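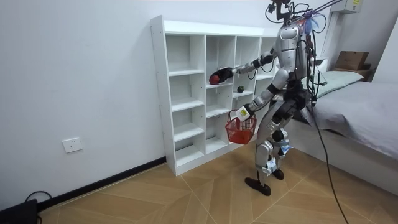
Figure 22. Right gripper at a second-row cubby, basket held in the left hand.

6.2 Recording a pick by remote control

1. Stand the robot facing the shelf and check that its cables do not cross the path of either foot.
2. Hang the basket on the left hand and close that gripper.
3. Press Record in Histedex. Wait 2000 ms before moving.
4. Guide the right hand into the cubby, close on the item, and pull straight back.
5. Release over the basket and press Stop.

Note: Discard any take shorter than 280 samples.

Caution: Keep the support rod attached for the whole take – the balance controller can trip when both arms are extended.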